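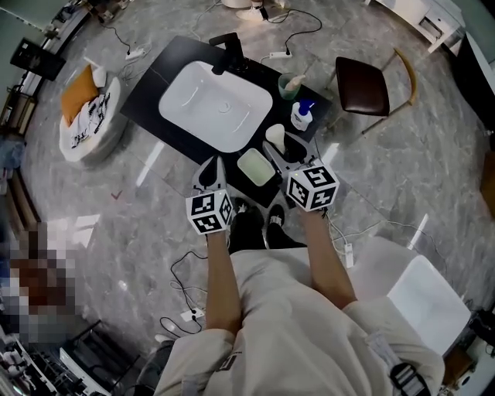 Black countertop with white basin and black faucet. Photo: Lutmont

Lutmont opens guest bathrooms competition for small hotels

Oltlow, May 14, 2018 — The bathroom supplier Lutmont today opens its yearly competition for family-run hotels and guest houses. Owners who want to renew their bathrooms can send an application until the end of July. The jury will choose two winners, and each of them receives a complete renovation of one guest bathroom.

Last year 245 houses applied, most of them with fewer than ten rooms.

"Small hotels often wait many years before they touch the bathrooms, as the rooms must stay closed during the work," says Silvia Rusnák, managing director of Lutmont. "We want to make this step easier for them."

The jury is led by the interior architect Bình Khổng. Applications are free of charge and can be written in English or German.
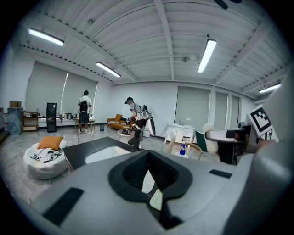

How to apply

Please send a short text about your house and a simple plan of the bathroom — a drawing by hand is enough. The form is available at the Lutmont showroom in Oltlow and on the company website.

Press contact: Sigrun Bråten, Lutmont press office, extension 756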